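Tuesday, August 23, 2022

Frost again this morning, the third in a row, and I stood at the back door in my dressing gown far too long looking at the lemon tree and feeling sorry for it. Then I remembered I'd promised Kadri I'd be at her place in Cullach by ten, so it was a mad scramble for boots and a thermos and the box of old choir music, which has been living in my boot (the car's, not mine) since December.

She and Edgars are sorting the whole library of it before the spring concert. I thought it would take an hour. Well! Some of those folders haven't been opened since Mrs Grigaitė ran the altos, and every second page has her pencil on it. "BREATHE HERE, LADIES" in capitals, and once, next to a very exposed top F, just "oh dear". We kept stopping to sing bits to each other across the table, which was lovely and got us nowhere at all.
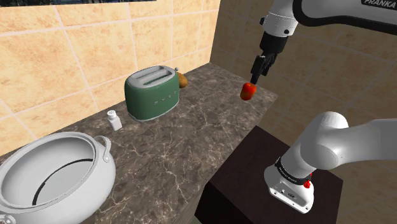

Edgars made pea soup for lunch and we had it with the heel of a rye loaf and too much butter. He's worried about the tenors. There are only 4 of them now that Gediminas has moved up to Dendale, and one of those has a hip operation coming. I said I'd ring Gediminas and see if he could be talked into the drive, as it's only 71 kilometres and he used to go further than that for a decent pie. Kadri thinks he'll say yes if Ilze asks him and no if I do. She may be right, but I'm going to try first because I'd like to hear his voice.

Drove home the long way, past the Wenik paddocks, with the heater on my feet. The wattle is out all along the creek and there were lambs everywhere, some of them so new they were still wobbling. I pulled over for a while and hummed my part of the Kyrie to them. They were very polite about it.

Arūnas rang after tea. He turns 82 on Saturday and wants no fuss, no cake and no singing, and then spent 20 minutes telling me which cake he'd have if there were one. Poppy seed, with the sour cream icing. So I've written poppy seeds on the back of my hand, and I'll ask Kadri whether the others could come by at three and happen to be standing in his driveway in the right order, sopranos on the left.

I meant to iron my good blouse tonight but the fire's going and the cat has settled on the basket, so it will have to wait. My throat's a bit scratchy from all that silliness over the folders. Honey and lemon, then bed with the hot water bottle.

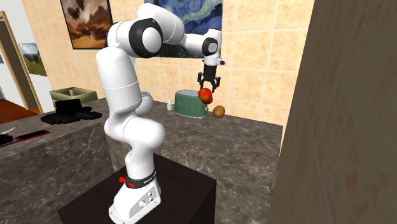
Wednesday

Rang Gediminas before breakfast. He said he'd think about it, and then he asked what time rehearsal starts.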